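Station 4

The operator signed in at Station 4 and read the handover note. Gurkier wanted 100 accepted examples from the station before the lease on the Havbridge building ran out. The last shift had left 19 to go.

The method was fixed. The basket was packed from the stores list, and the operator guided the arm through one pick by remote handles. The log took the joint angles, the grip force and a line of plain text stating what had been asked for. A reviewer upstairs marked the example accepted or rejected. Rejections came back with a code and no comment.

The prompt for the first run was "tiger". The operator lowered the wrist over the right side of the basket and stopped with the fingers above the toy. The crushed can beside it left little room for them.

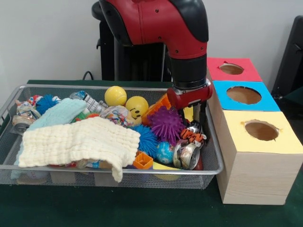
Review

The tiger run came back rejected, code 4. The code sheet gave this as "hesitation". The operator checked the log and found a pause above the toy, during which no joint had moved. It was a fair reading of the data.

She wrote to the reviewer through the form. She said that she had paused to choose between two ways of closing the fingers, and that a system trained only on people who never paused would learn that there was nothing to choose. She asked whether the pause could be kept.

The reply took most of the shift. It said that the Çetinkaya protocol had no field for a pause. It said that the query had been passed to Eteck, who maintained the protocol. In the meantime, examples with a pause should be logged as "incomplete" and stored in a separate folder.

She looked in the folder. It already held files from every station in the building, going back to September. She opened several. In each the arm came down, stopped over some object and stayed there. The traces ran flat for different lengths. After a while she could tell one operator from another by the length of the flat part, and she found that she knew which were hers before she read the station number.

The basket was packed afresh for the next set. She raised the arm to its start position behind the far rim, opened the fingers and waited for the prompt.

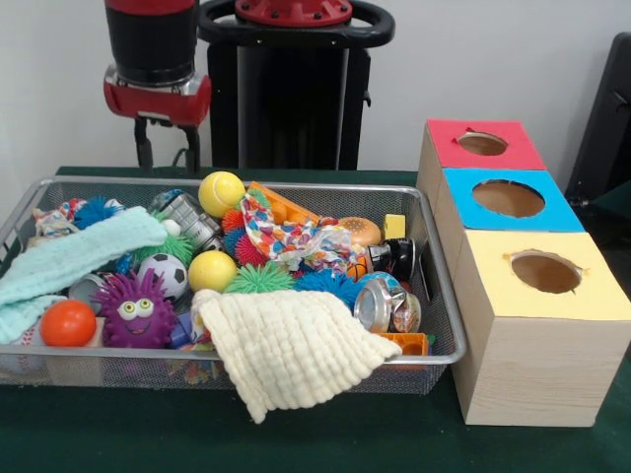 Station 4, start position, fingers open.

The prompt was "hamburger". She read it, laid her hands on the handles and left them still. On the screen the trace ran flat. She let it run until she had decided — from the left, with the wrist turned — and then she began to move.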